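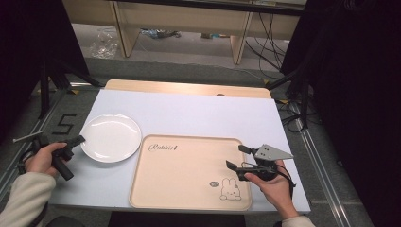
Gadbridge started with a shelf of dinnerware that had lost its relatives. Misaki Aoki was running a lunch counter then, and every year a few more plates went wherever plates go, until she had 17 patterns and could not seat a table of four without somebody getting the odd one. She began buying other people's leftovers to fill the gaps, and then other people began asking to buy hers. We still deal in the same two kinds of thing: the plain round white plate, which goes with everything and gets thanked for nothing, and the beige tray with a rabbit in the corner, which goes with nothing and has a waiting list.

There are 3 of us now. Misaki buys. Otis Zamora washes, sorts and grades, and his idea of "light wear" is stricter than yours. Arlo Mercado answers the mail and would like you to measure your cupboard before ordering.

We keep about 800 pieces on the shelves at any time, mostly plates, then trays, then a long tail of saucers whose cups are presumably having a nice life somewhere else. If you have broken one piece of a set and want it back before your mother-in-law visits, write to us with the width, the color and whatever is printed on it. "Sort of cream" is a start. We can usually tell you within a day whether we have it.

We do not sell gravy boats. We did once, in April, and we are still discussing it.

The shop is behind the Galindo building, up the side stairs, and opens at 10. Please don't lean on the display table.

Filed under: Our Story, Tableware

We use cookies to remember what's in your basket. Accept / Manage settings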